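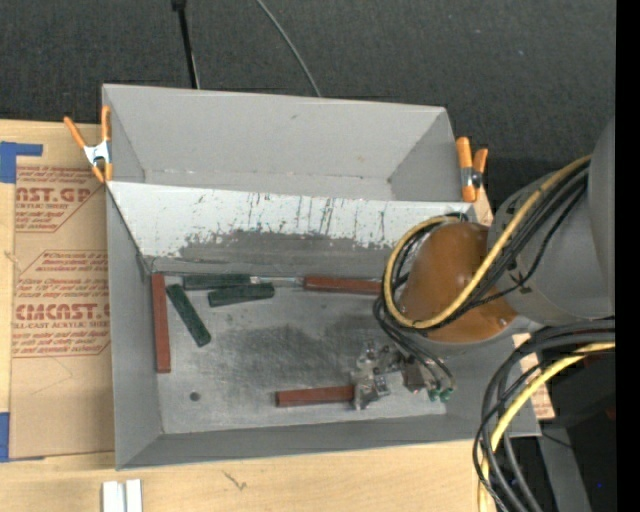
Wed, late start, 802 on the session counter before I touched anything

Druvby drum tracking, day two. Kit still up from last night, nothing moved except the floor tom mic, which had sagged. Retightened. Check the thread on that clip, it's on its way out.

Snare: coated head, one ring of gel at the edge. Too dead in the verses. Pulled the gel for takes 4 onward, much better, bit of ring around 285 Hz, notched it on the way to the desk bus only. Raw track is flat, leave it that way.

Kick: beater click not coming through under the downtuned guitars. Tried the Trakico preamp instead of the desk channel. More bite, also more hum. Hum went away with the lift switch in. Wrote LIFT on tape on the front panel, please dont peel it off again.

Click at 100 for the verse, band wants the breakdown at half feel, same grid. Do NOT make a new tempo map, last week's one put every edit out by a hair and I lost the afternoon.

Guitars after lunch. Stindero cab, left speaker farts out on the low A. Swapped to the right one, fine. Is it the cone or the solder? Havent opened it. Could be the jack plate too, it moved when I leaned on the lead.

Bass DI only. Amp tone can wait, the room is booked out and the Fajardo people want it clear by six.

Vocals: scratch only. Screamed parts clip the first stage even with the pad in, so back off the mic a good hand's width next time. Rap verse wants the other mic, the darker one, and a tighter filter. Low cut at 58 was too polite, go higher.

Turntable parts came in as a stereo bounce with reverb baked on. Asked for dry. No answer yet.

Nearly 100 takes in the folder now, most of them junk. Colour coding: green keep, grey maybe, red bin. Backup drive A done, drive B not done, cable is playing up.

Tomorrow
- drive B
- open the cab
- new drum clip
- chorus harmonies, if the voice holds up
- ask re dry scratches again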